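Progress report to the Clavska programme office
Project: two-arm handling of soft textiles, Prenard workshop
Reporting period: up to the end of June

Share 2 | Comments 8

1. Summary

In this period we had planned to finish the cloth folding trials and to start with mixed laundry items. The first part is nearly complete. The second part has not started, as we had a fault on the right arm which stopped the work for a large part of the month. I would like to explain the fault in some detail, as it has a safety side and the programme office has asked to be informed of such matters in full.

Before the stop we had recorded 1321 folding attempts. Of these, 982 passed our quality check and can be used for training. The others were rejected, mostly for slipped corners and for attempts where the operator ended too early.

2. What went wrong

The fault was first noticed on a Friday, late in the afternoon. The right gripper was commanded to open and release the corner of a dark cloth. It did not open. The arm then continued to the next point of its path with the cloth still held, while the left arm also kept its own corner. The cloth became tight between the two arms and the left wrist was pulled out of its position before the operator pressed the stop button. No person was hurt and nobody had the hands over the table at that moment.
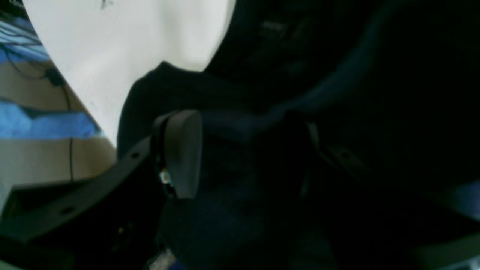
We found two causes, and they are independent from each other. The first is mechanical. The cable to the right gripper motor had been fixed too short at the wrist after the last service. When the wrist turned close to its limit, the cable was under tension and the connector lost contact for a very short time. The motor then kept its last position, which was closed.

The second cause is in our software, and I consider it the more serious one. The controller did receive the message that the gripper was not answering, but this message was treated as a warning only. The arm was allowed to move on. The limit for the pulling force was also set too high, as it had been copied from an older project with rigid parts. For a thin cloth between two arms this limit gives almost no protection.

Dark fabric made the diagnosis slower. In the wrist camera recordings it is difficult to see where the finger pad ends and where the cloth begins, so for the first two days we believed that the corner had simply caught on the finger. Only when we compared the motor log with the overhead recording did we see that the gripper had never started to open.

3. Actions taken

The cable on the right arm was replaced and laid again with a longer loop. The left arm was checked in the same way, and we made its loop longer too. The technical contact at Nguyen-Tran reviewed our drawings of the new cable path and had one remark, on the position of the second cable tie, which we followed. 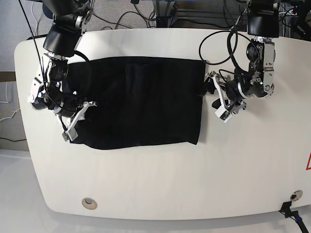 In the controller, a gripper which does not answer now stops both arms at once. The operator must confirm by hand before any movement is possible again. The force limit was reduced and is now set separately for each type of item. We also wrote a short start-up check, where both grippers open and close with the wrist turned near each end of its range. It takes about 8 minutes and is done every morning. The operators were not very happy with it at the beginning, but they accept it.

After these changes we started again with the same dark cloth and at reduced speed. So far the fault did not come back. I must say that the number of attempts after the repair is still too small for a firm statement, and we will keep the reduced speed until the next report.

One point is still open. The finger pads on both grippers show uneven wear, and we do not yet know if this is connected with the overload or if it is normal use. The pads will be sent to our partner laboratory in Ploltislow for measuring. 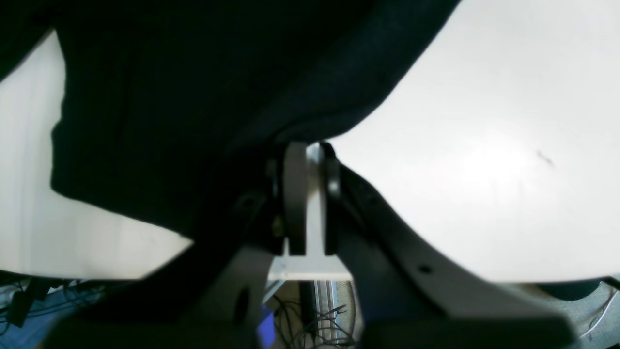

Reading time: 4 minutes

4. Effect on the plan and the budget

The stop cost us 2 weeks of recording. The mixed laundry items will therefore begin later than written in the work plan. We do not ask for additional money - the cable, the connectors and the spare pads were paid from the maintenance line, and there is enough left in it.

We do ask for your agreement to move the second milestone by one month. The final date of the project would stay the same, as the evaluation phase can be made shorter.

5. Next steps

- Continue with the dark cloth at reduced speed, then return to normal speed step by step
- Receive the pad measurements from Ploltislow and decide on replacement
- Check the rejected attempts again for earlier signs of the same contact loss
- Send the revised risk assessment to Clavska

The third step is perhaps the most important. If the contact was already lost in some earlier attempts without any visible effect, then part of the accepted data may also contain wrong gripper values, and we would have to correct the number given in the summary.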